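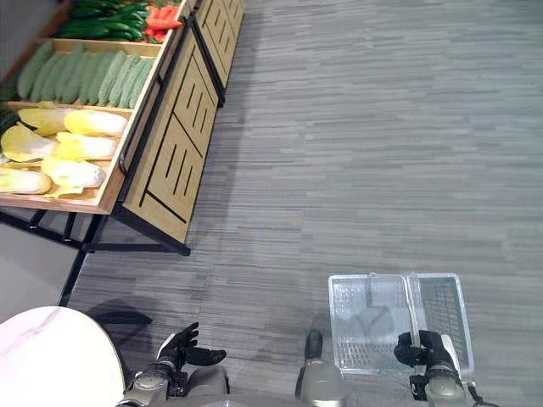 Grocery task, stand A — March, started 14:00

Goal for this block: compare the two-stage prompt (Enus planner picks the bin, Jiden policy does reach and place) with the single policy we ran before. Same basket, same stand, same start pose. Only the high-level split changes.

Setup notes
- Training set is 350 teleoperated episodes, head view plus joint states. No wrist views in this version.
- Planner runs every 3 s. Policy chunks are 30 steps. Tried 14 steps first and the arm hesitated over the bins, so went back.
- Basket stays on the right hand during the walk-up. Left hand picks.
- Order list is short: one napa cabbage, then carrots.

Cabbage picks are better than I expected. The policy goes for the pale base and not the leaves, which matches how the McKinnon operators taught it. Leaf-first grasps tear and slip, and most were filtered out of the set before training.

Carrots are the weak class. The fingers close on the taper and the carrot rotates on lift. The planner then marks the item as done because the hand has left the bin. It has no check on what landed in the basket, so a drop counts as a success unless someone watching scores it by hand. Scored by hand from here on.
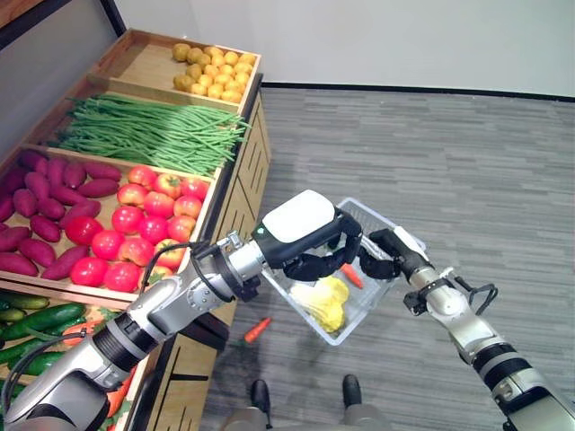
Both hands on the basket; cabbage and one carrot inside, one carrot on the floor.

Scoring rule, so we all use the same one: an item counts only if it is in the basket at the end of the episode. Anything on the floor is a miss, even if the rest of the order is complete. Two-hand hold on the rim is allowed and does not need a separate label.

Open points
- Add a "verify basket" step to Enus after each place. The head view should be enough when the basket is held out in front, but the hand hides the back part of it. Might need a short tilt.
- Elis wrapper drops the last planner message when the episode is stopped early. Logs look complete but are not — check the message count before using them.
- Collect more carrot episodes with a grasp nearer the thick end.
- Rerun the single policy under the new scoring rule. Old numbers are not comparable.

Print this page | E-mail this page
2 comments | 0 shares
Contact | © Jiden project notebook | Back to top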